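Renting by the shelf in Butport

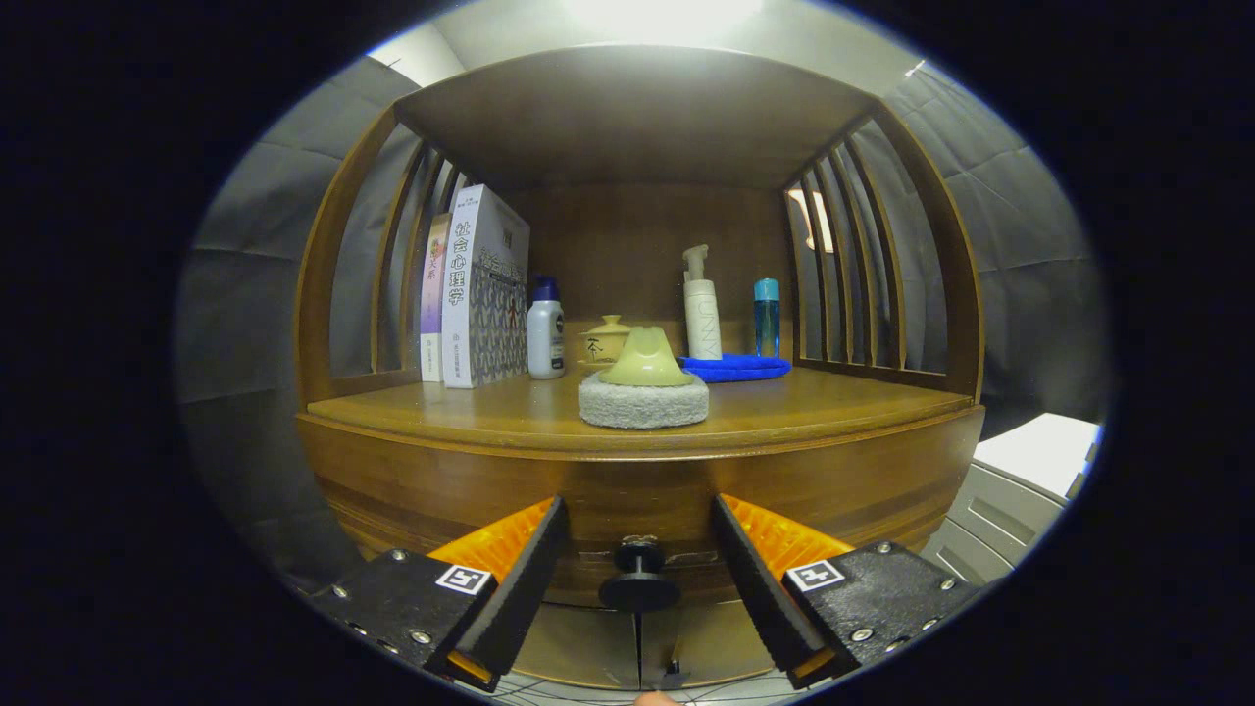
A curved wooden shelf with books at one end.

Butport. Four in the afternoon, October, raining. The owner of Gareo is on the phone to a supplier and waves me to a stool. She'd rather not have her name in this. Fine.

Gareo lends books. No cards, no fines. You pay 2 dollars, take one, bring it back whenever. "Whenever is usually spring," she says.

Started in a spare room over on Halás Street, with 4 boxes from an aunt's garage. Now it's 1,449 titles and a leaky roof. She wants 2,000 by next year. Where will they go? "Up," she says, pointing at the ceiling.

What do people borrow? Crime, mostly. Cookbooks in the fall. Psychology goes out and dosen't come back. "They write in the margins too. I used to erase it. Now I read it."

The rent went up in the summer. She thought about moving out to Wostwood, looked at two places, hated both. "Nice parking. No one walking past."

Does it make money? Long pause. "It makes the rent." Then the phone again, the supplier, somthing about a late box. She mouths sorry. I pay my two dollars and take a thriller.

Gareo is open from noon until seven, closed when it snows.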